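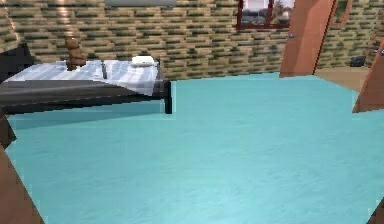 4 min read

I replaced our camp stove last month after putting it off for two summers. The old one was a two-burner that came with my partner's first car, more or less, and by the end only the left side would hold a flame. I wrote a bit about it in the packing post and a few people asked what I bought instead, so this is the longer answer.

The new one is an Onano, the smaller of the two models they make. It has a single burner, a fold-out wind guard and a hose fitting for a refillable bottle. I also looked at the Prirnon, which has a wider pan support and a nicer handle, but the ignition button on the one in the shop stuck every second press. Maybe that was just the display model. I wasn't going to pay extra to find out.

We took it to Skirkton for a long weekend in August. The lower campground was closed for drainage work so we were up on the ridge, where it blows most of the day. I boiled water for coffee the first morning with the wind guard up and it was fine. With the guard folded down the flame leaned right over and the kettle took so long that I gave up and moved the whole thing behind the car.

Simmering is where I notice the difference from the old stove. The old one had two settings, off and jet engine. The Onano turns down low enough to cook rice without a burnt layer on the bottom, although you have to be patient with the knob. Nearly all of the adjustment happens in the first bit of the turn. After that it just gets louder.

I cooked the same things I always cook. Sausages, eggs, a tin of beans, one curry that I had frozen at home and let thaw in the esky. The pan support takes my 14 inch frying pan but only just, and if you put the weight on one side it tips. I moved to the smaller pan by the second night. If you're cooking for more than two people I would get something bigger, or bring a second burner.

Cleaning is easy enough. The drip tray lifts out and goes in the sink. The legs fold flat underneath and have a little lip that collects grease, and I had to get in there with an old toothbrush. There was some discolouration around the burner after the first use and it hasn't come off. It doesn't bother me, but I know it would bother some people.

The carry bag is poor. It's thin, the zip is on the short side and you need to feed the stove in at an angle. I've gone back to using the canvas bag from the old stove, which is too big but has room for the hose, a lighter and the tongs.

On gas: I used less than I expected. I weighed the bottle before and after on the bathroom scales, so don't take this as science, but we cooked for 4 days and still had more than half left. The hose that comes in the box is short. I bought a longer one from the hardware store for less than the shop wanted for theirs. Check your fittings with soapy water when you change anything over, and do it again if the bottle has been rolling around in the boot.

The other thing I bought at the same time was a Cabello folding table, and I like it less. It's light and it packs down well, but the top is made of slats and anything small falls through. The height is also wrong for me. It sits too low to stand at and too high to use from a camp chair. I've put a cutting board over the slats for now and I'll probably swap it for a solid top before next season.

I paid $50 over what I'd planned to spend once I added the hose and the table. The stove was worth it. The table I could have done without, as the tailgate had been doing that job for years.

A reader asked whether the igniter works in the cold. It did for us, though the first morning took several clicks. I keep a lighter in the bag anyway.

Next up is sorting out the tent poles, one of which has split near the join. If anyone has fixed a fibreglass pole with a sleeve and had it last, leave a comment and tell me what size you used.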